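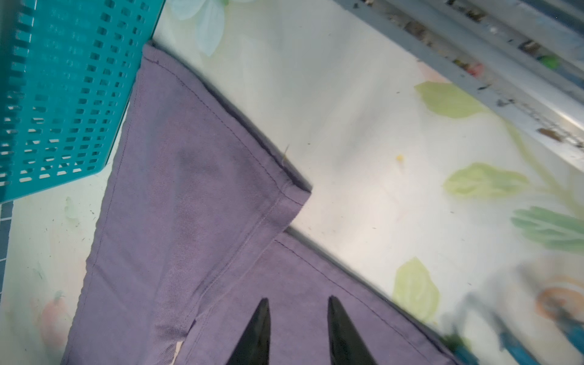
Home Laundry Mending Closets About

How to Fold T-Shirts So They Stand Up in a Drawer

26 July 2023

I folded shirts the way my mother did for most of my life, in big floppy squares stacked one on top of another, and I always ended up wearing the same 4 from the top of the pile. Standing them on edge took me a week or so to get used to, and now I wouldn't go back!

Lay the shirt face down and smooth it with your palms, working out toward the side seams. Bring one side in toward the middle, then fold the sleeve back on itself so it doesn't poke out past the edge. Do the same on the other side. You should have a long strip, a little wider at the hem than you'd like (mine always are).

Now fold the hem up, stopping an inch short of the collar, and fold in thirds from there. Give it a pat and stand it up. If it flops over, the last folds were too loose – just open those and try again.

Soft old knits are the hardest, so practice on something with a bit of body. I keep mine in a Flarkard drawer with a shoebox lid as a divider, and in January I do the sweaters too, though those only get folded in half.

310 shares 156 comments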